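Been asked a few times what it's like now that part of our kitchen prep at Erley is done by a robot arm. I work there, so I'll put it in a thread.

Background first. We cook meals that go out to people at home, 500 a week. There are 11 of us. The arm came in November and it does fetching and sorting of veg, mostly in the evening.

What it took over: lifting things out of bags, putting them in bowls, moving bowls along. Dull work, and hard on the wrists if you do it for a whole shift. Two of our people had asked to come off it before the arm was ever mentioned.

What it didn't take over: peeling, anything with a knife, tasting, deciding if something is past it. It will pick up a bad potato as happily as a good one. So one of us still goes through every bag.
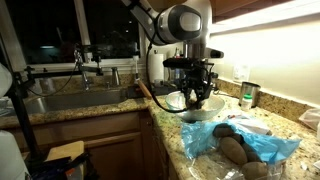

Arsen Zinchenko
Evening prep lead, Erley

Potatoes are a fair test, as it happens. They come in all sizes and the bag crumples over them. A person just pushes the plastic out of the way without thinking. We now open the bag right out on the worktop before we start, which is a new job that didn't exist last year.

Hours are the thing people ask about most. No one was let go. The evening shift went from three people to 2, and the third moved to mornings by choice. Her pay stayed the same, but she lost the evening premium on top. I think that should have been made up and I've said so.

Training was 18 hours each, paid. Most of it was how to stop the arm, how to clean the gripper and what to write in the log. I'd have liked more on the log.

It's slower than a quick person – it just doesn't get tired. On a busy night we still step in and do some by hand.

Would I send it back? No. Would I want a second one? Ask me after we've sorted the rota. Happy to answer questions from anyone else in a kitchen that's getting one.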